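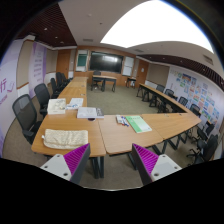

Arain Room, tables joined up in the U

Forum > Teaching Adults > Rooms and Logistics
Thread: U-shape or rows for an evening writing class?
Started by sidra_m, April 15, 2013

sidra_m wrote:
I teach a memoir writing class at the community center in Jirkimville. It runs two hours in the evening and most of the people in it are retired or close to it. We used to meet in a classroom upstairs with desks in rows. This term we were moved down to the Arain Room, where the tables are pushed together in a big U, and I have been asked to leave them that way because a morning group uses them too.

I can have it changed if I make a case for it, but I would need to be sure. My problem is the reading portion. In rows, people stood up at the front and read their page and sat down again. In the U they read from their seats, and the ones at the far corners can't be heard by the people on the same side of the table. They also read faster. On the other hand, the discussion afterward is much better than it was.

There are 20 people enrolled. Usually a few are missing.

Has anybody moved from one to the other and stuck with it?

Sidra Marwat

papercut wrote:
U every time. I would not go back to rows for a writing class if you paid me. In rows they talk to you. In a U they talk to each other, and that is what a workshop is.

For the hearing problem, have the reader move to the open end of the U. They don't need to stand if they don't want to. Put a chair there.

E_Talpur wrote:
I'm going to disagree with papercut. I taught bookkeeping for seven years in a U and it wore me out. You spend the whole night turning your head. Whoever is at the ends of the two arms ends up half behind you when you write on the board, and those are the seats the quiet ones pick.

Rows with an aisle down the middle. Walk up and down the aisle. People can hear you, and you can see who is stuck.

papercut wrote:
Bookkeeping isn't a workshop, though. She isn't lecturing.

E_Talpur wrote:
She has to be heard, and so do they. I don't see that it matters what the subject is.

rafia.rizvi wrote:
It matters quite a bit. I run a poetry group and also teach a citizenship prep course, same building, same week. The poetry group sits in a U and the citizenship course sits in rows. I tried swapping them once. The poets stopped commenting on each other's work, and the citizenship students got chatty and we fell behind in the civics section. We swapped back.

Sidra, a question. How long are the pieces they read? If they are long, no seating plan is going to help you. After a few minutes people drift no matter where they are sitting.

sidra_m wrote:
Rafia, the limit is 200 words for the reading. They go over. One gentleman read a piece about his father's truck that was closer to a chapter. It was good, so I let it go, and then the next person read a chapter too.

papercut, I like the chair at the open end. I am worried about making people get up. Two of them have bad knees and one uses a walker, and there isn't a lot of room between the backs of the chairs and the wall.

oldschoolroom wrote:
Then don't make them get up. Seat those three near the open end to begin with and they only have to turn their chairs.

Also, put a limit on the readings and keep to it. A kitchen timer is fine. I use one that ticks, and they hear it and wind up by themselves.

papercut wrote:
A ticking timer during somebody's memoir about their dead mother? No thanks.

oldschoolroom wrote:
I have done it for years without a complaint.

rafia.rizvi wrote:
They may not have complained to you. I'd be bothered by it. I use an index card. I slide it across the table when there is a minute left. It is quiet and everyone knows what it means.

faisal_p wrote:
I look after room bookings for a school district, so I see this from the other side. A few practical things about a U that nobody has brought up yet:

Check how the tables are joined. If they are just pushed together, they creep apart over the evening as people lean on them, and then someone's coffee goes down the gap. There are clips for this. We have Nilitz ones, and they are cheap and they hold.

Measure the inside of the U. If it is very wide, people across from each other are too far apart to talk at a normal volume. We had a U that was so big they were practically shouting. We took out one table from the base and that fixed it.

If another group uses the room in the morning, agree in writing on how it gets left. I have had more arguments about chairs than about money.

Faisal Paracha

sidra_m wrote:
Faisal, that may be the whole problem. The U is large. I never thought about it being too large because there was a place for everyone. I will measure it before the next class.

The morning group is friendly, but they do leave things on the tables. I move them to the windowsill and move them back afterward.

E_Talpur wrote:
Taking out a table makes sense. I still say rows, but if you are going to have a U, have a small one.

tahira_t wrote:
Ehsan is my brother, so I will say this publicly: he never liked a U because he can't see well on his left side and wouldn't admit it until last December. It had nothing to do with bookkeeping.

I taught ESL in a U and would do it again. My only advice is to sit down. When the teacher stands in the opening, it turns into a stage and everyone looks at you. When you sit in one of the side seats, they forget you are there for minutes at a time. Change your seat every week, too. People pick a chair on the first night and then they own it until the end of the term. If you move, somebody else has to move.

Tahira Talpur

E_Talpur wrote:
My eyes are part of it. I also did not like turning my head all night, as I said. Both can be true.

tahira_t wrote:
Fine.

papercut wrote:
Agree with Tahira about sitting down. Don't agree about changing seats every week. Older students often pick a seat for a reason: it's the ear they hear with, or it's near the door for the restroom. If you take it from them, they may not tell you why they're unhappy.

tahira_t wrote:
Fair. I would ask them first. My ESL students were mostly young, so it didn't come up much.

grantline wrote:
Has anyone here used a hearing amplifier in this kind of setup? Our library has an Ondumska table microphone that you pass around. I teach local history and half my class wears hearing aids. It picks up the reader very well, but it also picks up every page turn and every cup. We ended up using it for guest speakers and leaving it in the closet the rest of the time.

rafia.rizvi wrote:
We tried passing a microphone. It slowed everything down, and people felt silly talking into it from four feet away. For a big hall, yes. For a room that size I would fix the seating first.

What is the floor like, Sidra? Carpet makes a big difference. My poetry group was in a tiled room for one term and we could hear chairs and very little else.

sidra_m wrote:
It's carpet, so that much is in our favor. The hum comes from the vent. I can turn it off for the readings if it isn't too warm out.

oldschoolroom wrote:
Turn it off. A fan is the worst thing for people with hearing aids. My wife has them and she can't follow a word if there is a fan going.

One more vote for rows, by the way, to keep Ehsan company. For the first few weeks of a term, at least. People are shy, and rows let them hide a little until they're ready. Then go to the U.

papercut wrote:
Moving furniture in the middle of a term with a shared room sounds like a headache.

faisal_p wrote:
It is. I would have to say no to that if it came across my desk, unless the class moved the tables both ways each time. And then someone hurts their back.

sidra_m wrote:
Reporting back after class. I measured the inside of the U and it was 137 inches across. Faisal said he thought that was wide for conversation, and having sat in it with a tape measure in my hand, I agree. The morning group didn't mind losing a table from the base, so we stood it against the wall -- they had been finding it big too.

What I changed:

The three people who have trouble getting around now sit by the open end. I asked them first. One said no, she likes where she is, so she stayed.

Readers may use the chair at the opening or stay where they are. About half used it.

Vent off during readings.

I sat down. It felt strange and I kept wanting to get up. Tahira is right that they talked to each other more.

I used the index card. The gentleman with the truck looked at it, read to the end of his paragraph, and stopped. I was surprised.

It was easier to hear. One corner is still a bit dead, the one by the coat rack, and I don't know what to do about that.

rafia.rizvi wrote:
Glad to hear it. For the dead corner, leave that seat empty if you have the space. Put the handouts there.

E_Talpur wrote:
Or put the best talker there. We had a man who could be heard in the parking lot. I always put him in the worst corner.

sidra_m wrote:
I know exactly who that would be. I'll try it next time.

grantline wrote:
Sidra, how did the discussion go with fewer tables? I have a U of my own and I'm wondering if mine is too wide. Mine is mostly lecture with questions at the end, so I'm not sure it matters as much.

sidra_m wrote:
Livelier -- there was some crosstalk, which I didn't get before. I had to ask two people to hold on while a third one finished. I'd measure yours anyway, it only takes a minute.

faisal_p wrote:
And get the clips.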